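Handout 2: Tidying and bin handling - can a machine do this chore yet?
Course section B, Household and Shop-Floor Tasks
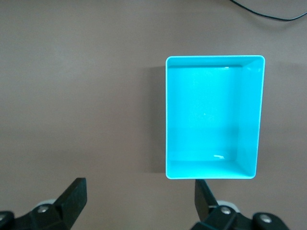 Putting things into an open bin is the usual first chore set for an arm with two fingers. The target is wide, the walls are low compared with the reach of the arm, and a release a little off center still counts. Success rates for this step say little about tidying as a whole.

Split the chore into stages before judging any system:

1. Locate the bin and the item.
2. Grasp the item.
3. Carry it over the rim without contact.
4. Release.
5. Move the filled bin.

Stages 1 and 4 are close to solved on a plain table under even light. Stage 2 depends on the item. Rigid blocks are easy, while socks and cable ends are not. Stage 5 is often left out of published trials. A thin rim can be pinched, but a load of 700 grams hung from one wall twists the bin in the grip, and the far side drops.

Notes on sensing

A camera at the wrist moves with the fingers, so the error between finger and rim can be read directly. It loses the wider view at close range. Glare on smooth plastic may be taken for an object, and an empty bin is then reported as occupied. Strong color contrast between bin and table hides weak segmentation. Repeat any test with a bin close to the table color.

Case for discussion: the Irnau line

The Irnau packing line logged some 4,000 placements with its Mala controller. Most faults were rim contacts during stage 3, followed by double grasps. The Truletti cell used a higher carry path - fewer contacts, longer cycle. Neither site attempted stage 5 without a person.

Working position for this course: placing is ready for fixed stations. Tidying a room is not, mainly on account of stages 2 and 5.

For next session

Read section 2 of the Were report. Bring a cycle-time estimate for all five stages, with the slowest stage marked.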